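Tinnitus drops and the 75 percent claim

Several of you have written to ask about the Nereo ear drops that have been turning up in pharmacy flyers since August. The leaflet says 75 percent of users noticed less ringing within two weeks. I wanted to like it. I've had a whistle in my left ear for years and would pay good money to be rid of it.

So I went looking for the study. The leaflet gives a sample of 3,011 people, which sounds like a lot until you read how they were found. They were customers who had already bought the drops and then filled in a form on the seller's website. There was no comparison group. People who gave up after two days and threw the bottle in the trash are not in there at all.

Ringing also comes and goes by itself. Most of us go shopping for a cure in a bad week, and a bad week is often followed by a better one whatever you put in your ear.
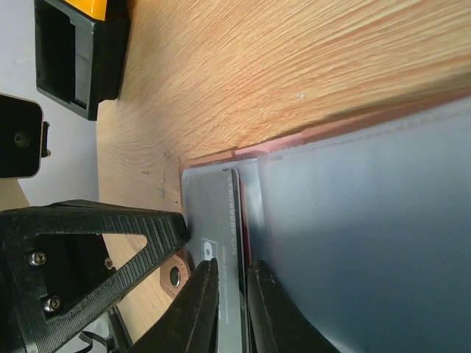 What the ear can and can't do with a drop

Drops sit in the ear canal, on the outer side of the eardrum. If wax is blocking the canal, softening it may well help, and plain olive oil from the kitchen has been used for that for a long time. But a great deal of tinnitus has to do with the inner ear and the hearing nerve, and I have yet to read a convincing account of how a few drops of herbal oil would get that far.

Cengiz Ekinci, who runs the hearing group in Ukthorpe, was blunter than I am. "Ask them what it does to the nerve," he told me. I did ask. The reply talked about natural balance and offered me a discount.

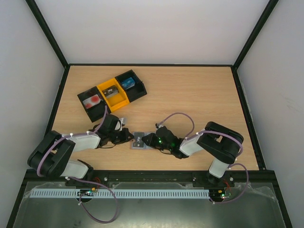
I'd also be careful about putting anything in an ear that hurts, leaks, or might have a hole in the drum. Ringing on one side only, ringing that beats in time with your pulse, or ringing that comes with dizziness should go to a doctor. Sudden hearing loss needs to be seen the same day. If you have already bought a bottle, keep the receipt and read the refund terms, which are in small print on the back of the leaflet.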